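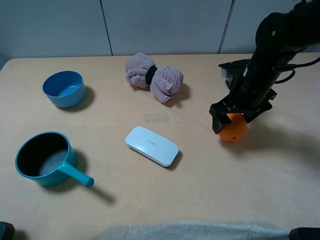 Section 4. Teaching a pick task in Jeltport

4.1 Before you start

This section explains how to set up a pick task with one target object and several other objects on the table. It is written for Jeltport controllers with the Won perception module installed. If you have not yet finished the camera calibration in Section 3, please do it first. The pick task will open without a calibration, but the Start button stays grey.

You need:
- a fixed camera which can see the full working area
- one target object with a clear colour, for example an orange ball
- two or more other objects, such as a bowl, a pan or a folded towel
- the stop button within reach of your hand

Caution: Keep your hands outside the working area whenever the status light in the program window is green. Green means that the arm may move, also when it is standing still.

4.2 Make the object list

1. Open Tasks > New > Pick and give the task a name. Names can have up to 32 characters and no spaces.
2. Put all objects on the table and press Capture. The arm must be in its home position.
3. Wait until Won draws an outline around each object. This takes a few seconds on the first run.
4. Click each outline and type a label. Use plain words such as "ball" or "bowl".
5. Mark the object you want to pick as Target. Mark all the others as Keep clear.

Note: Shadows are sometimes outlined together with the object. This happens mostly with deep objects like a saucepan, and with long shadows. Select the outline, choose Trim, and pull the edge back to the object.

Note: White or shiny objects on a light table can be lost. If a white case gets no outline, lower the Contrast limit from 61 in small steps and press Capture again. Please do not go lower than necessary, otherwise marks and reflections on the table surface are also found as objects.

4.3 Set the grasp

1. Select the target and open the Grasp tab.
2. Choose From above for round objects.
3. Set Finger opening a little wider than the object.
4. Set Force limit to Low. You can raise it later if the object slips.
5. Set Approach height to 200 mm. The arm stops at this height before it goes down.
6. Press Preview. The planned path is drawn over the camera picture.

Look carefully where the path crosses objects marked Keep clear. The planner counts the fingers and the wrist, but it does not count the cables. If your cables make a loop outside the arm, add them under Tool > Extra volume.

4.4 First run

1. Set the speed to 4 per cent.
2. Press Start and keep one hand at the stop button.
3. When the fingers close, the program pauses and shows the message "Grasp reached". Check that the target is between both fingers.
4. Press Continue to lift, or Open to release and try again.

While the fingers are closed, a part of the target is hidden from the camera. Won then keeps the last full outline and shows it as a dotted line. This is normal and you do not need to capture again.

If the message "Target lost" appears before the fingers close, the arm stops and stays where it is. Use Jog up to bring it back to the approach height. Do not press Home from a low position, because the home path does not look at the object list in versions before the November update.

4.5 Saving the task

Press Save and choose Table layout: Fixed or Free. With Fixed, the task expects each object in the place where it was captured. With Free, Won makes a new capture at every start, and the labels are matched by colour and size. Soft objects change their shape when they are moved, so check their labels by hand after each new capture.

Tasks are stored in the project folder and can be opened on any other Jeltport controller with the same gripper file.

Justside, Naltdale. Section last changed January 11, 2025.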